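December 16, 2020

Up before light again. The heating came on at six and I lay there listening to it knock, then gave up and made coffee. Snow in the night but not enough to shovel. The road down to Grutport was already plowed when I looked out.

Spent the morning on my mother's letters. I am up to October of the year she moved to Stundavberg, and there are more from that one month than from the whole summer before it. Most are to her sister. She writes about the rent, the landlady, the price of coal, and a coat she wanted and did not buy. I typed 3 of them and stopped when my eyes got tired. The file is at 1051 pages now, counting the scans. Joyce Magesa says I should print it as I go in case the computer dies. She is probably right, but ink costs what it costs. 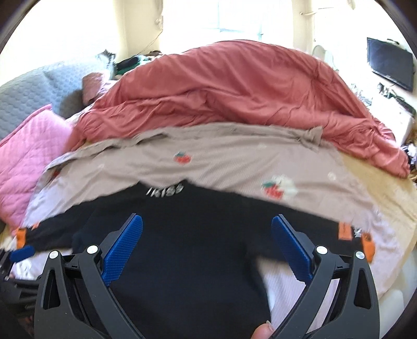 Lionel Garside called at lunch about the service for Kuo. It will be small, with the rest of us on the phone or watching on a screen. He asked if I would read something and I said yes before I had thought about what. Kuo did not care for poems. I may read the piece he wrote for the Drultlow newsletter about learning to skate as a grown man, if I can find my copy. I know nobody watching on a screen will care how I am dressed, but I want to wear black anyway, and there is a black garment laid flat across the bed. I wore black for my father and I don't see why this should be different.

Walked to the mailbox after that and back the long way, some 60 minutes in all. Two cards and the water bill. The creek is frozen along the banks but still open in the center.

Soup for supper. Looked for the newsletter in the hall closet and found the 2 years on either side of the one I need. I will try the boxes under the stairs tomorrow. Called Joyce to ask if she kept hers and left a message.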